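Skirkgate robot group, Apr 28, 2021

Domingo Bustos and Sille Lund spent the month teaching the arm to put a ball into a cardboard goal on the tabletop. One of them drives by remote control while the other resets the ball. We kept 24 runs and threw out 6 where the driver stopped halfway.
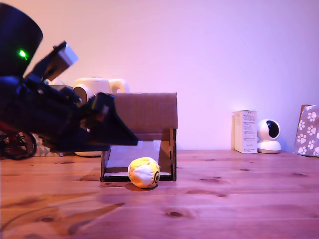 Slow driving gives cleaner recordings, so please don't rush the approach - Leandro Painemal has set a lower speed limit on the controller. New drivers should do a few practice runs first. Sign up with Sille for a turn before July.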